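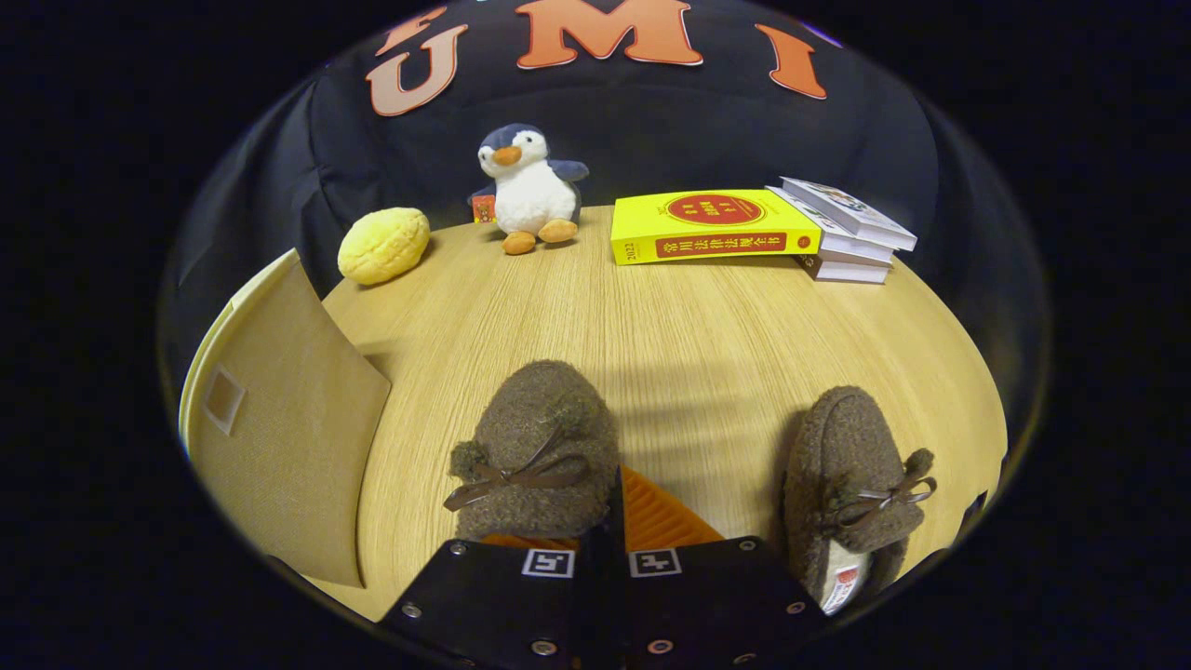
3.2 Hand-held gripper kit

The kit under review is the Gesora hand-held gripper, supplied to us by Zakdale on a loan agreed in October. It comes as a grip body, two spare finger pads, a camera mount and a calibration card. Filippos Andreadis assembled it in 11 minutes from the printed sheet. We changed no parts during the review.

Figure 2 gives the view from the gripper's camera at a tabletop with two brown fuzzy slippers in the foreground. Both black finger plates reach in from the bottom, each with a square fiducial marker near its top inner edge, and the ridged orange pads lie between and behind them. The image is round inside a thick black border, so we masked the border before any training step.

We chose household items with mixed surfaces for the grasping work. Slippers and plush toys test the soft pads, while books - flat and often stacked - call for a careful approach angle. Operators recorded 600 short demonstrations at the Vallejo site using one kit. Marker tracking was run afterward with the supplier's software on its default settings.

The Pliltbridge kit, covered in Section 3.3, was given the same objects and the same operators. Price and spare parts are compared in Section 5. Neither supplier saw our results before submission.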